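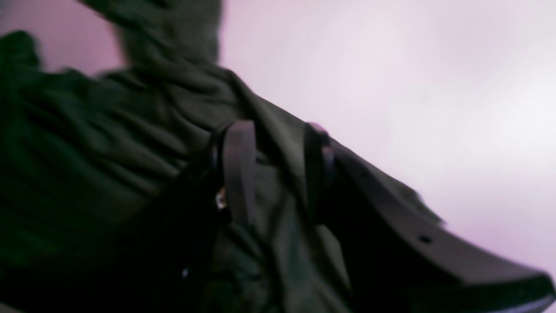

Sirnden Outdoor Club, Gear Room Help

Olive green cloths have gone stiff after washing

stubbs_87
I wash the dark green cloths from the gear room at home, and after the last load in March they came back stiff. They get folded on the white table and the creases stay in. I use normal powder at 60. What should I change?

Hukard
Less powder. Half a scoop is plenty for a small load, and run a second rinse. Skip fabric softener, it coats the cloth and then it won't soak anything up. Shake each one out before you hang it.
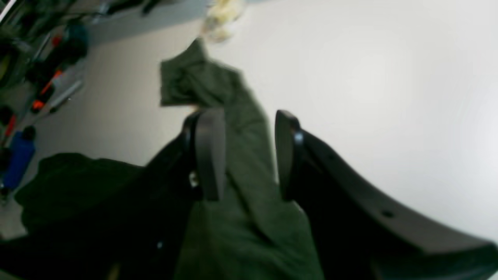

Can dark green go in with black?
Dark green and black are fine together after the first couple of washes. Keep anything cream or white out of that load.

pukamano
Mine are the same. I just put up with it.

Hukard
One more thing, if you have hard water (ours is over 300 on the test strip) put a cup of white vinegar in the rinse. Don't mix it with bleach. Fold them while they're still a bit warm from the dryer and the creases are less of a problem.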